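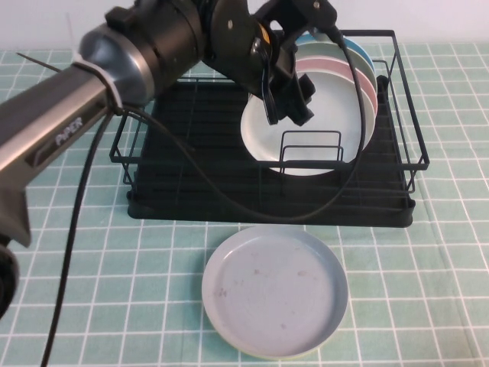 Black wire rack with the drip tray under it, on the teal grid tablecloth.

prarlow_pete
Posted in Kitchen Stuff, 7:40 pm
So this is the kind of rack everyone in the September thread kept telling me to get. Thin wire, low walls, solid tray. What am I missing? The plates stand up, fine. But the tray is solid, so where does the water go? It sits there until you carry the whole thing to the sink.

dishpan465
That is how trays work, yes. You tip it out. I do mine before bed.

prarlow_pete
I know how to tip a tray. My old Drindau had a spout that ran off into the sink and I never had to think about it.

AbbasArabzadeh
Had a Drindau. The spout grew slime and I threw the thing out. A plain tray you can at least wipe. What bothers me more is the divider. One little U-shaped set of loops near the front and people call that a plate rack? Put a deep bowl in and see how long it stays up.

mo_in_hisari
Disagree. Bowls go upside down in the open part, plates go in the loops. Been doing it that way for years with a black wire one from Moradi and I haven't broken anything.

AbbasArabzadeh
How many people are you washing up for?

mo_in_hisari
Two.

AbbasArabzadeh
Right. Try five.

lintfree
Can we talk about putting it on a tablecloth? Even with the tray I would want a towel under there. Water gets out over the front lip the minute you bump it.

dishpan465
The lip is there to stop that.

lintfree
It's a rounded lip, it isn't a dam. Ask me about my counter.

prarlow_pete
Nobody has told me about rust yet. Thin black wire, I give it a year. The coating chips where the plates rub and then you get orange spots on everything. Saw one marked down to 60 and still passed.

mo_in_hisari
Mine has two chips and no rust. Dry it once in a while.

prarlow_pete
If I wanted to dry things I wouldn't need a rack.

lintfree
lol

AbbasArabzadeh
Pete, just get a wood one and oil it.

prarlow_pete
Had wood. It went black at the feet. Next suggestion please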